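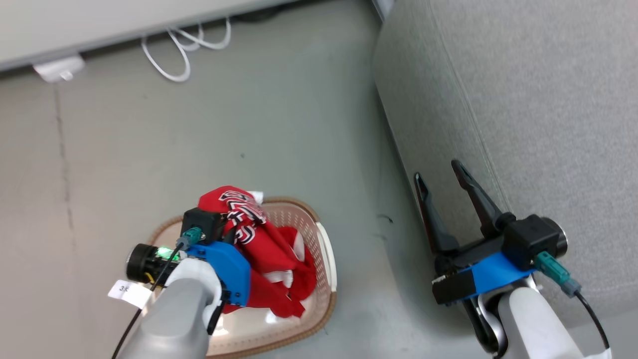
Please Write It So My Mother Can Read It

7 min read

My mother signed a tenancy agreement last spring without reading it. She is a careful woman who reads the leaflet inside a box of paracetamol, front and back, and who once sent a kettle back over a sentence in the guarantee. But the agreement ran to a great many pages, the first of which was taken up entirely with definitions, and somewhere in the middle of the definitions she put the kettle on (the replacement one), came back, found her place, lost it again and signed.

I am a solicitor, and she didn't ask me to look it over until the thing was done. When I asked her why, she said she hadn't wanted to bother me with something she ought to be able to manage herself. I have thought about that answer a good deal since. She was embarrassed, you see. She thought the fault was hers.

I don't believe it was, and I want to make the case, as someone who has written plenty of bad paragraphs for a living, that the people who draft everyday legal documents owe their readers a good deal more than we give them. I mean the ordinary stuff: leases, gym memberships, the terms for a nursery place, the letter that tells you what your builder will do if the roof leaks. A merger between two large companies can look after itself. Both sides have people like me, and they are paid by the hour to enjoy it.

I went through my mother's agreement on a Sunday sort of afternoon, with a pencil and a plate of toast, and before long I had given up on the toast. There was a clause about repairs that was a single sentence of more than 200 words. I read it four times. I am fairly sure I know what it means, and I am fairly sure that a colleague down the corridor would be just as sure that it meant something a little different. The clause on ending the tenancy early sent you to a schedule, and the schedule sent you back to the definitions, and there "the Relevant Date" turned out to be whatever date was written on a notice that my mother hadn't been given yet.

Now, there is an old defence of all this, and I ought to be fair to it, having used it myself on clients who raised an eyebrow. The defence is that legal language is odd because it has to be exact. Words like "indemnify" have been argued over in court for generations, and we know where we stand with them. Swap in something friendlier and you may find you have changed the meaning by accident, and some poor judge will have to sort it out in ten years' time at great expense to everybody.

There's truth in that, and I wouldn't want to lose every term of art we have. But go through a lease with a pencil as I did and see how few of the difficult words are really doing that kind of work. "Hereinbefore" has no precious history in the courts. "The said premises" is simply the flat. "In the event that" is "if", and has been "if" all along. Most of it is habit, copied from an older document by somebody in a hurry, which had itself been copied from an older one still. I can say this with some confidence, having been the somebody in a hurry.

My first job was at a firm called Virkero, a small practice above a dry cleaner's, where we had a cabinet of precedents that was spoken of with real reverence. You found the nearest thing to what you needed, changed the names and added whatever the last case had frightened you into adding. Things went into those documents every year. I can't remember anything being taken out. By the time I left, our standard residential lease came to 2,341 words before it reached the rent, and I had contributed a fair few of them, and been rather proud of one or two.

What changed my mind was a lease from Flondwood, a housing co-operative that came to my present firm when it wanted its paperwork redone. I had expected to tidy up the numbering. Instead they asked whether a new tenant could read the whole agreement at the kitchen table in one sitting and then explain it to somebody else. I said, with the sort of smile I now regret, that this was a lovely ambition. They said it was the instruction.

So we did it, and it was the hardest piece of drafting I have ever done. You cannot write "the landlord will mend the boiler" until you have settled whether the landlord really will, and how soon, and who pays if the tenant has been hitting it with a spanner. The old wording let us slide past all of that. There were 2 points in the existing lease, both about money as it happens, where it became plain that we had never known what we meant, and neither had the co-operative, and they had been muddling along for years on goodwill. The plain version made us choose. It took far longer than copying would have, and it was a much safer document at the end of it.

I mention safety because colleagues always suppose that plain drafting is the risky option, a bit of kindness bought at the price of certainty. My experience has been quite the reverse. An argument usually begins when one person believes they agreed to something and the other person believes they didn't, and a document both of them could follow on the day they signed gives that argument a lot less room to grow.

There is the question of fairness, too, which I feel more strongly about the older I get. The law treats your signature as proof that you accepted what was on the page. I understand why it must, for we could hardly run a country on any other footing. But if we are going to hold people to the words, then it seems to me only decent that the words be ones they had a sporting chance of understanding. The people least able to pay for advice are also the ones handed the longest forms, usually at a counter, usually with a queue behind them and a child pulling at a sleeve.

I know there are rules already that say consumer terms should be clear, and I'm glad of them. They tend to come into play once something has gone wrong, though, and by then the deposit has been spent and everyone is cross. I would much rather we dealt with it at the drafting end. Law schools could help by marking students down for a sentence that can't be read aloud in one breath. Firms could help by letting a junior spend a morning cutting a precedent without having to account for the time. And clients, if I may say so, could be a little braver about sending the thing back. If you don't follow a clause, ask for it to be written again. You're paying for it, after all.

My mother's tenancy has been perfectly pleasant, I'm happy to report. The landlord is a nice man and I suspect he hasn't read the agreement either. In April she had a letter about the annual review of the rent, two pages with a table, and she rang me before opening it properly, just in case. We went through it together over the phone, and when we came to the second page she stopped me and said, "Well, why didn't they just put that at the top?"

I've asked her to look over the next lease I draft. She wants to know if there'll be toast.

Recent posts
Okov and the small print on the back of the ticket
What a witness statement is for
Do you need a lawyer to make a will?
Sulemana: a year of the evening advice clinic
Reading your lease before you sign it

Contact | Copyright, all rights reserved | Back to top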